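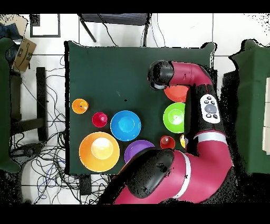
# Unit 4: Drawing Groups and Reading Group Tables

Sports Event Management, course handout. Read this before the seminar and bring a pencil.

## 1. What a draw has to do

A tournament draw places teams into groups. The organizer wants groups of similar strength, a schedule that fits the venues, and a procedure that teams will accept even when they dislike the result. These aims pull against each other. A fully open draw is easy to explain but can put the strongest teams together. A draw with many conditions gives balanced groups but is harder to follow and easier to challenge.

Most football events use a seeded draw with pots:

1. Rank the teams by an agreed measure, such as results at the previous edition.
2. Divide the ranked list into pots. With four groups, each pot holds four teams.
3. Draw one team from each pot into each group.
4. Apply any restrictions, for example keeping the host in Group A.

The ranking measure must be published before the draw. If it is chosen afterward, any team in a low pot has a fair complaint.

## 2. Uneven numbers

Entries rarely divide evenly. With 14 teams and four groups, two groups have four teams and two have three. A team in a group of three plays two group matches, while a team in a group of four plays three. This affects rest days, suspensions, and any comparison between teams from different groups.

When third-place teams are compared across uneven groups, the usual fix is to drop results against the last-place team in the larger groups. State this in the regulations.

Late withdrawals are a related problem. If a team pulls out after the draw, the organizer can leave the group short, move a team from a larger group, or redraw. Moving a team is quicker, but it changes the opponents of two groups.

## 3. Counting matches

In a single round robin, a group of n teams plays n(n-1)/2 matches.

| Teams in group | Matches | Matches per team |
|---|---|---|
| 3 | 3 | 2 |
| 4 | 6 | 3 |
| 5 | 10 | 4 |
| 6 | 15 | 5 |

Going from four teams to five adds four matches to the group. It also means one team sits out in every round, so a group of five needs five rounds.

## 4. Worked case: the Dranlow Cup

The Dranlow Cup is a youth event played in April with a men's and a women's tournament. We'll use one men's group, with Plivex, Dudurov, Koster, and Dranlow, the host. Three points for a win, one for a draw.

Results:

- Dranlow 1-1 Koster
- Plivex 2-0 Dudurov
- Dranlow 2-1 Plivex
- Koster 0-1 Dudurov
- Dudurov 1-0 Dranlow
- Plivex 3-1 Koster

| Team | W | D | L | For | Against | Points |
|---|---|---|---|---|---|---|
| Plivex | 2 | 0 | 1 | 6 | 3 | 6 |
| Dudurov | 2 | 0 | 1 | 2 | 2 | 6 |
| Dranlow | 1 | 1 | 1 | 3 | 3 | 4 |
| Koster | 0 | 1 | 2 | 2 | 5 | 1 |

Plivex and Dudurov are level on points. Under goal difference, Plivex is first with +3 against 0. Under head-to-head, Plivex is also first after winning the match between them. The two rules agree in this group, but they often don't.

Check your own tables the same way every time. Total goals for must equal total goals against (13 in this group). Total wins must equal total losses.

## 5. Tiebreakers

Common criteria, which different events apply in different orders:

- points in matches between the tied teams
- goal difference in those matches
- goal difference in all group matches
- goals scored in all group matches
- fair play record
- drawing of lots

With three teams tied, head-to-head needs a small table using only the matches among those three. If that separates one team, the regulations must say whether the procedure starts again for the remaining two or moves to the next criterion. Many written disputes come from this one missing sentence.

## 6. Final round

The last two matches in a group of four should kick off at the same time. If one match ends before the other starts, the later teams know exactly what result they need. A group of three can't avoid this, as one team is always idle in the last round.

## Exercises

1. Change the Plivex-Dudurov score to 0-1 and redo the table. Who finishes second?
2. Write a tiebreaker clause for three tied teams in no more than 70 words.
3. An event has 14 men's teams and 50 hours of pitch time, and each match takes a two-hour slot. Can the group stage fit on one pitch? Show the match count for each group.
4. In up to 300 words, compare moving a team with a full redraw after a withdrawal. Take the position of a team that didn't withdraw.

Exercises 2 and 4 are handed in. Unit 5 covers knockout brackets and byes.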